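# Clullex motion planner, after a few months of pulling old PCs apart

*8/10/22*

I've been meaning to write this up since March, when Zuleica Amaral put me on to Clullex and I stopped swearing at my own planning scripts quite so often. It's a planner and task editor in one: you give it a model of your arm and your cell, tell it where the tool has to end up, and it works out how to get there without bashing into anything. We use it at Sullthorpe for taking desktop computers to bits, and it cost us £405 for the year on the small workshop licence.

Installing it was easy enough. The arm model loaded first time, but the gripper took me an entire afternoon — the importer wants every plate as its own closed shape and gets very sulky if two of them touch. Once that's sorted you save it and never think about it again, thank goodness.

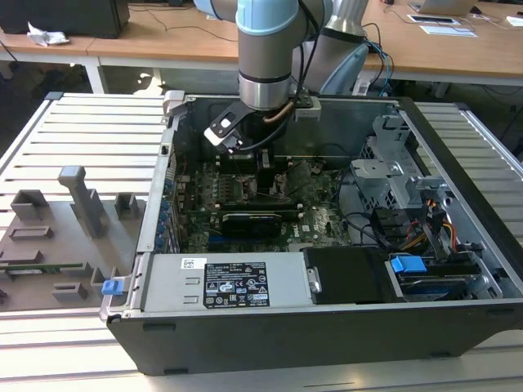 Collision checking is what you're paying for, and I think it earns its money. My old setup treated a computer as a plain box with a hole in the top, which is fine until you want to reach inside. Clullex lets you mark regions as hard, soft or "keep well clear", and in a job like ours you need all of them. The drive cage and the graphics card are hard. That bundle of red, yellow and black power cables hanging beside the cage is what I'd call soft, and being able to say so makes a huge difference to which paths it will offer you. It plans in 900 milliseconds on my machine for a normal reach, and replanning from a nearby pose is quicker still.

I'm less keen on the way it handles perception. You can feed it a point cloud, and on matt surfaces it does a lovely job, but bare shiny metal comes back full of holes and the filter cheerfully fills them in with guesses. Benedek Pálfi wrote us a little script that drops anything it's seen in fewer than 30 captures, and that has helped a lot. It really ought to be a tick box, though.

Then there's contact. The force mode is good (better than I expected at the price!) and it's where I've spent most of my time lately. You set a direction, a limit and a stopping rule, and the controller runs at 100 Hz, so it's no good for anything really springy.

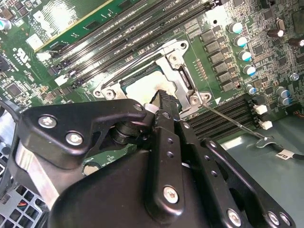

For slow, careful pressing and nudging it's fine, and the live plot next to the task tree makes tuning much less of a guessing game. I do wish the limits were saved with the task and not with the robot. I've loaded the wrong set twice now and both times had to hit stop in a hurry.

I tried Portela before this and it's prettier, with nicer menus, but I couldn't get it to respect a keep-out zone that moved with the part. Vunduvau does that bit well and costs a lot more.

Would I renew? Yes, and I've already asked. If your work is all open bench and simple picks you can manage with something free. If you're poking a gripper into tight, cluttered spaces, get the trial and spend your first day on the gripper model. Support answers emails, by the way, just not quickly.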